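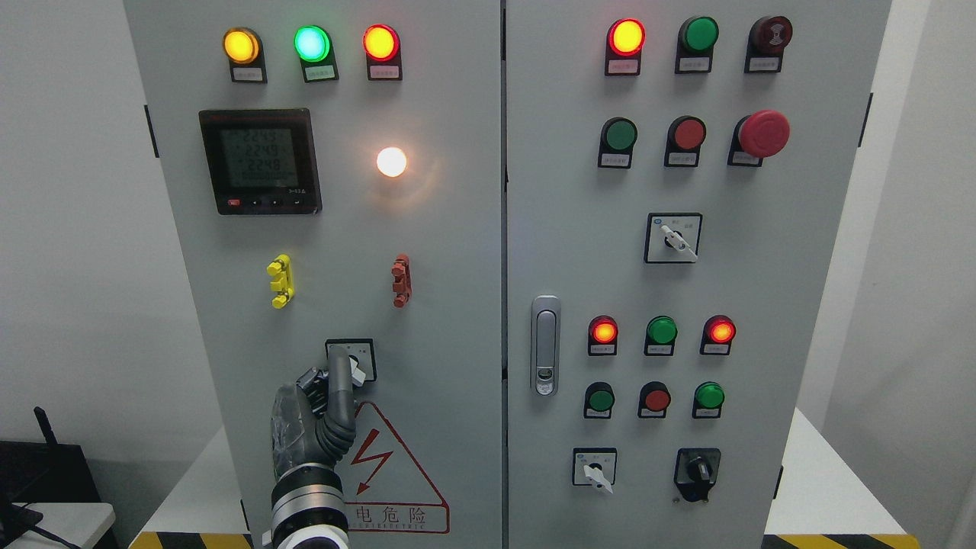

Shop-floor chores, part 2: switches

25 Jan 2018

Push buttons are close to solved. The target is large, the travel is short, and a position error of 3 mm rarely matters. Rotary switches are harder. The fingers have to close on a small handle, line up with its axis and turn without dragging sideways, all without touching whatever is mounted next to it.

At Ristmont we logged 468 attempts on panel controls in November. Buttons passed our threshold. Rotary switches came in at 70 percent, and most of the misses were grip slip – the wrist turned and the handle stayed put.
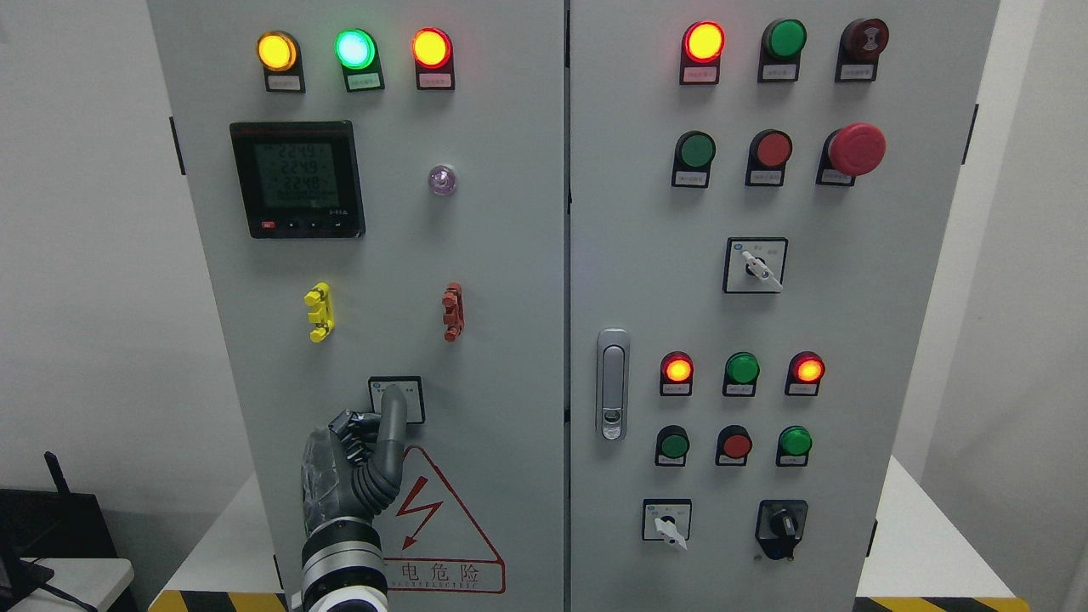 Index finger on the switch plate, left door. Meter reads 224.9, 224.9, 224.8.

Reading the meter is the easy part of the round. Knowing by feel that a detent has clicked over is still open, and I would not sign off on unattended switching until it closes. Torque data from the Vosent wrist goes up next.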